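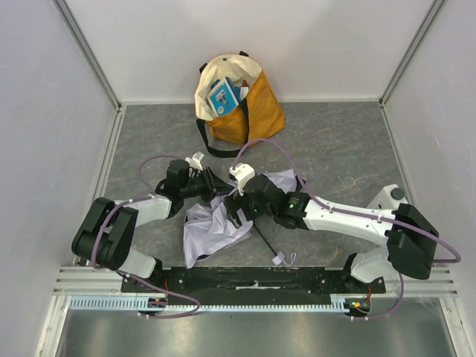 Bench two, both arms on the cloth, tote bag at the back.

Filed under: Builds & Works in Progress > Home Automation
3 min read

Two arms, one bag, cable management opinions wanted

ptoledo
10/14/24
Finally have both arms bolted to the one plate and sharing a cell. White walls on three sides, aluminum posts in the back corners, slotted tray under the front rail. The job is cloth handling next to an open tote, which my wife points out she has done for years without a power supply. Purple cables run outside the links for now. I've spent $1,684 on this and would like to hear it was wise.

stuvix_fan
It was not wise. The cable on the right arm arches way up toward the bag. One enthusiastic shoulder move and you own a very expensive lasso. Clip it to the link.

sumyee_p
Disagree. Clip it tight and the wrist eats the connector instead. I left slack on mine and it's still going at 3,000 cycles. Ugly, sure. So am I before coffee.

stuvix_fan
There's slack and there's a jump rope.

ptoledo
I'll try one clip mid-link and offend you both equally. Other question is the fingers. Wrist view, satin pinched between the tips:

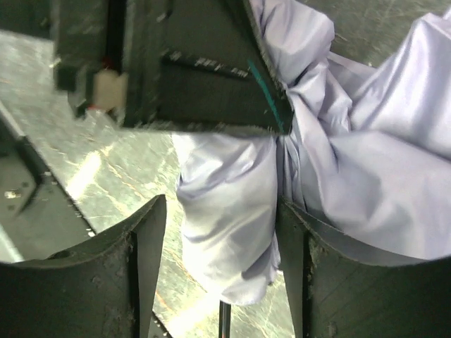

Re: Fingers (split from cable argument)

violetaz
Those tips have seen some life. I'd put thin silicone on the inner faces before touching any gains. Satin likes to leave.

hipolito_b
Silicone drags on satin and then you get a rope like that one when you wanted a flat edge. Bare tips, slower close.

violetaz
Hipólito, you said the same thing in July about the Coswood grippers and then bought silicone.

hipolito_b
For the bathtub.

ptoledo
So tape one finger, leave the other bare?

sumyee_p
That's how you get two problems. Do 8 picks each way and post the numbers.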